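Refill Before Recycling
18th December
By the Stirwood Household Policy Desk

The Waton region collects plastic bottles efficiently, and residents are entitled to take some pride in that. Collection, however, is the most expensive point at which to address packaging. It is the position of this desk that councils should fund refill stations before they fund further sorting capacity.
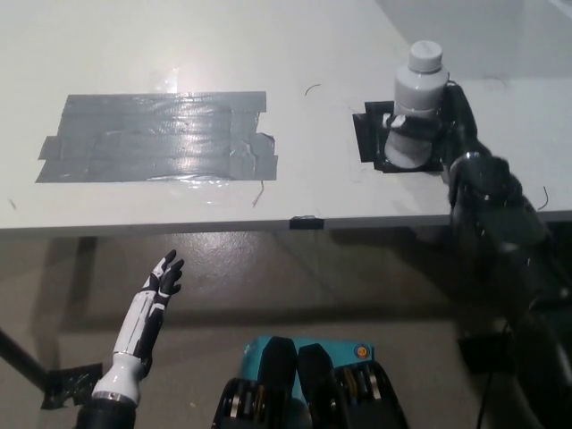
A white plastic bottle with a screw cap.

A sturdy bottle can be filled many times over. The Stirwood trial, which closed in November, enrolled 200 households and 6 retailers, and demand for refilled detergent outlasted the introductory discount. Retailers asked for common labelling and a shared cleaning standard – both modest requests, and both within council's existing powers.

We urge members to place the matter on the next budget agenda.

Comments (2)

appiah_rd: Our shop would join tomorrow if the cleaning rules were clear.

Marg T: What about renters without a car? The nearest station is 13 km from me.

Recent items
Kerbside glass: a second look
Waton compost fees explained
Submissions on the Appiah Road depot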